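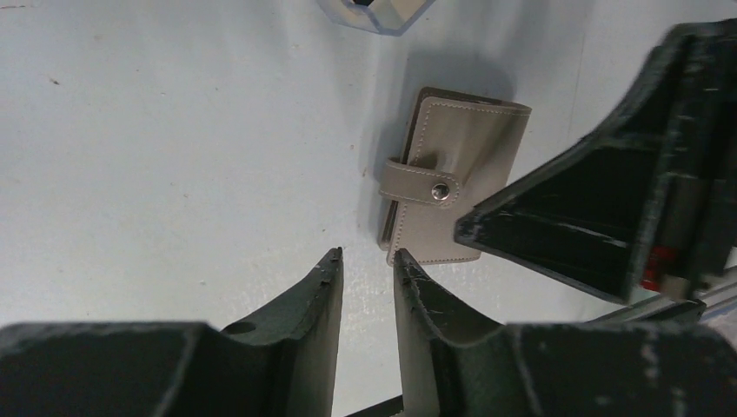 Tarjetero con cierre de broche y pespunte claro.

Pequeña marroquinería de uso diario: galería de piezas

La presente galería forma parte de la documentación del Taller Zudell dedicada a los objetos de bolsillo. Se publica para consulta de alumnos, encuadernadores, personal de tienda y público interesado en la conservación de los artículos que se llevan encima todos los días. La selección y los textos son de Macarena Echeverría; la revisión terminológica corresponde a Rocío Sotelo.

El tarjetero ocupa un lugar modesto en la historia del accesorio. Heredero de las carteras de visita, conserva de ellas el formato compacto y la función de mantener planas las tarjetas. En los modelos plegados, una sola cubierta envuelve el contenido y se asegura con una lengüeta, que puede fijarse mediante broche, imán o simple inserción. La pieza que abre esta página tiene broche metálico redondo, de tono plateado, y lengüeta de esquinas redondeadas.

Sobre el color
El tono de la cubierta se sitúa entre el gris cálido y el beige, gama que el comercio denomina con nombres muy diversos: topo, piedra, arena gris, greige. En las fichas del taller se emplea únicamente «gris», seguido de «cálido» o «frío» cuando procede. Se ruega a quienes colaboren en la catalogación que respeten este criterio. Los nombres comerciales cambian de una temporada a otra y dificultan las búsquedas en el fichero, que reúne ya 283 entradas de pequeña marroquinería.

Sobre la costura
El pespunte en hilo claro recorre el contorno de la cubierta, ligeramente metido respecto al borde, y la lengüeta repite el mismo recurso a menor escala. Se trata de un acabado de larga tradición. Cumple una función de refuerzo y dibuja además la silueta del objeto - circunstancia que obliga a una ejecución muy regular, pues sobre fondo liso cualquier desviación se advierte enseguida. En los cursos del taller se practica primero sobre retales, con hilo de contraste, antes de pasar al tono sobre tono. 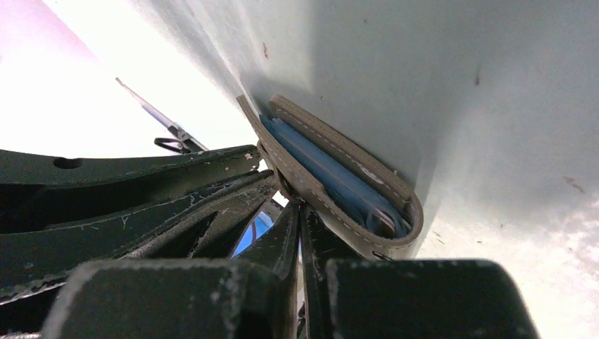
El interior de un tarjetero merece tanta atención como la cubierta. Las tarjetas azules, apiladas dentro del pliegue, permiten apreciar la relación entre el contenido y la curva de la pieza: un pliegue demasiado ceñido termina por marcar los cantos, y uno demasiado holgado deja que las tarjetas se desplacen. Para las prácticas de patronaje, el taller recomienda trabajar con juegos de tarjetas de un mismo color, de modo que el grosor del conjunto se lea con facilidad desde el lateral.

Rocío Sotelo propone en sus apuntes de patronaje calcular el desarrollo de la cubierta con el tarjetero ya ocupado, y no con el patrón en plano. El consejo resulta especialmente útil en los modelos de lengüeta, en los que un error pequeño en el lomo se traslada íntegro a la posición del broche.

Cuidado y conservación
Las superficies lisas, sean de piel o de imitación, se limpian con un paño suave apenas humedecido y se dejan secar lejos de fuentes de calor. No deben aplicarse ceras sin haber identificado antes el material. En las imitaciones, la cera no penetra y deja una película que atrae el polvo. El taller utiliza para los ensayos la crema incolora Curisex, siempre en cantidad mínima y tras una prueba en zona oculta.

Conviene revisar el broche dos veces al año. Si ofrece resistencia, no debe forzarse tirando de la punta de la lengüeta: se sujeta la cubierta con una mano y se abre con el pulgar lo más cerca posible del metal. Los hilos sueltos se cortan a ras y nunca se arrancan.

Para el almacenamiento prolongado se aconseja retirar las tarjetas y sustituirlas por un cartón neutro de grosor semejante. La humedad relativa recomendada en el depósito es de alrededor del 50 %. Las piezas de tonos claros se guardan separadas de las teñidas en colores intensos, con papel de seda intermedio.

Consulta y reproducción
Las fichas completas pueden solicitarse en la biblioteca del taller, sala Trajkovski, con indicación del tipo de objeto y del color normalizado. Los patrones de las piezas de lengüeta se entregan en papel, a escala real, dentro de la carpeta Emen de materiales didácticos. La tirada actual de dicha carpeta es de 200 ejemplares y se repone cada mes de mayo.

La reproducción de los textos con fines docentes está autorizada siempre que se cite la procedencia. Para otros usos debe dirigirse una petición por escrito a Macarena Echeverría.

Última actualización de la página: 2024-10-29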